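**FOR IMMEDIATE RELEASE**

December 8, 2023

# Lusico Releases Genirex Saliva Buffering Test for Dental Practices

Lusico today released Genirex, a chairside test that measures the buffering capacity of stimulated saliva. The test is intended for general dental practices, dental hygiene programs and dental laboratories that already collect saliva as part of a caries risk assessment. It is sold as a kit containing collection cups, reagent vials, indicator strips and a printed color chart.

Buffering capacity describes how well saliva resists a drop in pH when acid is present. After a meal or a sweetened drink, bacteria in dental plaque produce acid, and the pH at the tooth surface falls. Saliva with a high buffering capacity brings the pH back toward neutral sooner. Saliva with a low buffering capacity leaves enamel exposed to acid for a longer period. The measurement is one of several used to estimate a patient's risk of new decay and is read together with diet, plaque level, fluoride use and past restorations.

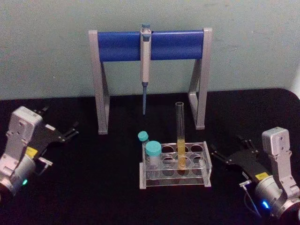

Genirex reports a result in one of three bands: low, medium or high. The patient chews unflavored paraffin for five minutes and spits into a graduated cup. The sample is mixed with a fixed volume of dilute acid supplied in the kit, left uncovered so that carbon dioxide can escape, and applied to the strip. The color of the strip is compared with the chart under neutral white light. Strips must be read within 2 minutes of application, as the color continues to develop after that point and will indicate a higher band than the sample warrants.

The kit can also be used in a laboratory version of the procedure, in which the final pH is read with a meter and recorded as a number. Lusico recommends this version for schools and for practices that send samples out, and for any patient whose strip result falls on the border between two bands.

## Evaluation

Before release, the strip result was compared with the meter result in 3361 saliva samples. Collection began in July at practices in the Ezzat area and was carried out by staff using the printed instructions supplied with the kit. The two methods placed the sample in the same band in 98 percent of cases. Most of the remaining samples were close to the line between medium and high. Samples with visible blood were excluded, as were samples from patients who had eaten, smoked or brushed in the hour before collection. 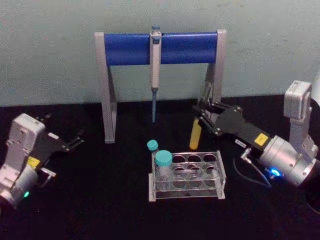 The laboratory version requires a measured volume of saliva, and the volume has a direct effect on the result. Too little saliva in a fixed amount of acid gives a falsely low reading; too much gives a falsely high one. The graduated cup is accurate enough for the strip, but the meter procedure calls for a pipette. A single-channel micropipette, such as the one hanging from the blue crossbar of the stand, is suitable where its range covers the volume given in the instructions. Foamed saliva should be allowed to settle before it is drawn up. Thick samples should be drawn slowly, and the tip should be changed for each patient.

Zorer, the laboratory that performed the meter readings, kept all samples capped and chilled between collection and measurement. Samples that could not be measured on the day of collection were discarded. Loss of carbon dioxide during storage raises the pH of saliva and makes later readings difficult to compare with fresh ones.
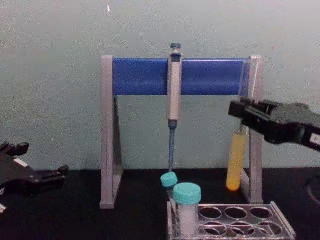 Zorer stated in its report to Lusico that the strip is adequate for routine screening and that the meter should be preferred when a patient is being followed over time. The report adds that "a change of band between two visits should be confirmed with a second sample before any change is made to the recall interval." Lusico has included this recommendation in the instructions.

## Limits of use

Genirex does not detect decay and does not identify bacteria. It does not replace an examination or radiographs. A high result does not mean that a patient is free of risk, particularly where sugar intake is frequent or oral hygiene is poor. Salivary flow should be recorded at the same visit, and the graduated cup can be used for this purpose.

Many common medicines reduce salivary flow, and some patients will be unable to produce the minimum volume in the collection period. In such cases the period may be extended once. If the volume is still too low, the practice should record the flow rate and omit the buffering test. The kit is not intended for children who cannot reliably chew and spit on instruction.

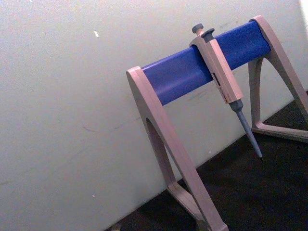

*Benchtop pipette stand with blue horizontal bar.*

## Availability and storage

Genirex kits are available directly from Lusico. Reagent vials and strips can be reordered separately — the color chart is matched to the strip lot and is shipped with every strip order. Charts from an earlier lot should be thrown away when a new lot is opened.

Kits are stored at room temperature, away from direct sunlight. Strips are sensitive to moisture and should remain in the closed tube until the sample is ready. The reagent is a dilute acid; gloves and eye protection are required, and spills can be wiped up with a damp cloth. Used cups and strips are handled as clinical waste under the practice's existing procedure.

## About Lusico

Lusico develops and supplies diagnostic materials for dental practices and dental education.

**Media contact:** Lusico Press Office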